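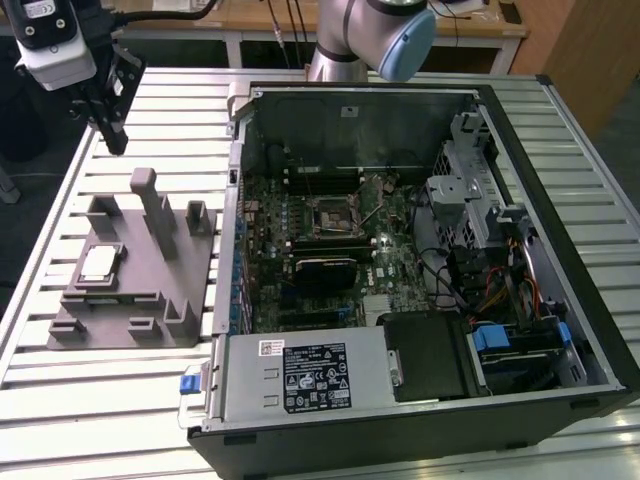
We use cookies to remember your settings. Accept all | Manage

Open Day Safety Checklist: Robot Assembly Cell, Clulov Workshop
Walk-through and comments by Declan Foley
Second reader: Erasto Kioko

Covers the May open day, public hours 10 am to 3 pm. The demonstration is the processor job: the arm takes a chip out of the fixture plate and places it in the socket of an opened Dell tower. Items are marked OK, FIX or WATCH. A FIX has to be closed before the doors open. A WATCH stays with whoever is running the cell.

I'll say at the start that I had a great time doing this one. I have inspected a lot of presses and a lot of forklifts and I don't often get to stand there grinning at a computer on its side.

1. ROOM AND ACCESS

1.1 Barrier line set outside the full reach of the arm, arm stretched out. OK
Measured from the base with the arm at full stretch, as it should be. The tape on the floor was left over from the winter layout and was too close, so we pulled it up and laid new tape.

1.2 Walkway clear for prams and wheelchairs, both directions. OK

1.3 Exit signs visible from the visitor side. FIX, closed
The Grakari pull-up banner stood right in front of one. Moved to the tea table, where it looks better anyway.

1.4 Limit on people in the room. WATCH
Permit says 125. The door team has a clicker. Last year 278 people came through over the whole day and it never felt tight, but school groups arrive all at once.

1.5 Floor free of loose cable in the public area. OK

2. WORKTABLE AND WORKPIECE

2.1 Table fixed, slats clean, no loose screws or offcuts in the grooves. FIX, closed
I ran a magnet along the grooves and picked up a case screw. Easy to miss, and it could stop a part sitting flat. Please run the magnet again at lunch.

2.2 Tower lying flat, side panel off and stored away from the cell. OK
Panel goes under the tea table, edge to the wall. It has a sharp corner.

2.3 Tower not connected to mains power, now or at any point in the day. OK
Power supply is still fitted in the case, which I'm happy with, as visitors like to see a complete machine. No power cord is to be kept within reach. Erasto has taken the cord home with him, and I can't argue with that.

2.4 Loose internal cables kept clear of the socket. WATCH
The red, yellow and black bundle comes down from under the drive cage, and there's a black cable curling through the middle of the case. Check both every time the tower is shifted. If one creeps toward the socket, stop the cell first and then tuck it back.

2.5 Socket lever and frame checked by eye before each run. WATCH
Look straight down with a torch. Bent contacts are the likeliest damage we'll do all day.

2.6 Fixture plate seated and not rocking. OK
I love this plate. It's 3D printed, grey, with a pocket for the chip and a tall post standing up in the upper middle. Push on two opposite corners; if it clicks, reseat it.

2.7 Chip flat in its pocket before start. OK
Fingers on the edges only. Spares are in the Azevedo tray, lid closed.

3. ARM AND GRIPPER

3.1 Emergency stops tested, both of them. OK
One on the operator bench, one on the barrier post facing the crowd. I pressed each during a slow move and the arm stopped both times. Test again at 9:45 am and write your initials on the sheet.

3.2 Demonstration speed set to the reduced setting and locked. OK
Slower turns out to be more fun to watch, too. You get time to see the fingers line up.

3.3 Gripper fingers tight, tips free of burrs. OK

3.4 Camera on the gripper firm in its bracket, cable with enough slack for the full wrist turn. FIX, closed
The cable was snug at one end of the turn. Erasto re-routed it with a bigger loop. We ran the turn ten times after that and I watched the cable and nothing else.

3.5 Clearance between the arm and the drive cage in the case. WATCH
The cage stands up above the board. The taught path clears it, but only for the tower position marked on the table. If the tower has been bumped, run the path in step mode with a hand on the stop before going back to automatic.

3.6 Clearance between the gripper and the tall post on the plate. OK

3.7 No one reaches in while the arm is enabled, staff included. WATCH
Yes, including to nudge a chip that's a hair crooked. Disable, reach, step back, enable.

4. PEOPLE AND TALK

4.1 Two staff on the cell at all times, one operating and one facing visitors. OK
Swap on the hour. The talker shouldn't also be holding the pendant.

4.2 Visitor hands-on activity kept apart from the live cell. OK
The Jinora table has old boards and chips that kids can pick up and try to seat by hand. Do send people there first! Once you've tried it with your own fingers, watching the arm have a go is a whole different thing. There's a magnifier on a chain and a tub of wipes.

4.3 Hair, lanyards and scarves. WATCH
Staff lanyards off inside the barrier, please. I was wearing mine during this inspection until Erasto pointed at it.

4.4 What to say if a run fails. OK
Say it failed, stop the cell, show people the chip and the pocket. The crowd at our last open day stayed longer for the misses than for the clean ones, and the questions were better.

4.5 First aid kit and the name of the first aider posted at the door. FIX, open
Kit is there. The card still has last year's name on it.

5. END OF DAY

5.1 Arm parked, power isolated at the wall, key to the office. To do on the day
5.2 Chips counted back into the tray. To do on the day
5.3 Side panel refitted on the tower. To do on the day

SECOND READER'S COMMENTS (E. Kioko)

Agree with all of it. On 2.5, I'd like the torch tied to the operator bench because it wanders. On 3.5, I have put fresh corner marks on the table in darker tape, as the old ones had faded into the slats. On 4.2, can we have a second magnifier? There was a queue for it last time and half of it was parents.

Declan's reply: torch tied, magnifier ordered. 4.5 is the only thing still open and I'll do the card myself in the morning.

Recent items
Ladder register: what changed in May
Notes from the Azevedo parts store walk-through
Hearing protection in the press bay
Call for open day helpers, afternoon shift
Forklift pre-start sheet, new layout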